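Lullwood Loose Leaf Infuser Basket

Product code 655. Made by Jasteck for the Lullwood range.

The Lullwood basket is a fine-mesh stainless steel infuser that sits inside the neck of a teapot or a tall mug. It holds enough leaf for four cups. The rim is folded over so there is no raw edge, and two side tabs keep it from dropping into the pot.

The mesh is etched, not woven, and holds back small-cut black teas and rooibos. Very fine powders such as matcha will pass through. For rolled oolongs, fill the basket no more than a third full, as the leaves open up a good deal.

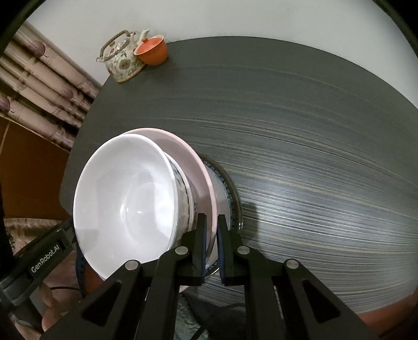 Iker Casado writes that he has used the basket daily since March, mostly with Assam, and that it rinses clean under the tap if the leaves are knocked out first. He would like a deeper version for his tall pot — the water only just reaches the leaf when he makes a single cup.

A deeper basket is available under the Plovine name. It uses the same rim and takes the same lid, so the two can be swapped. Check the inside width of your pot at the neck before ordering either one.

The lid is sold with the basket and doubles as a drip tray. It is silicone and comes in gray or cream. Spare lids are packed in sets of five.

Care: top rack of the dishwasher, or hot water and a soft brush. Tea stains come off with a paste of baking soda. Do not use bleach or steel wool on the mesh.

Returns are accepted on unused baskets in the original box. Orders placed by 18th November ship from the Tuncer warehouse at the current price.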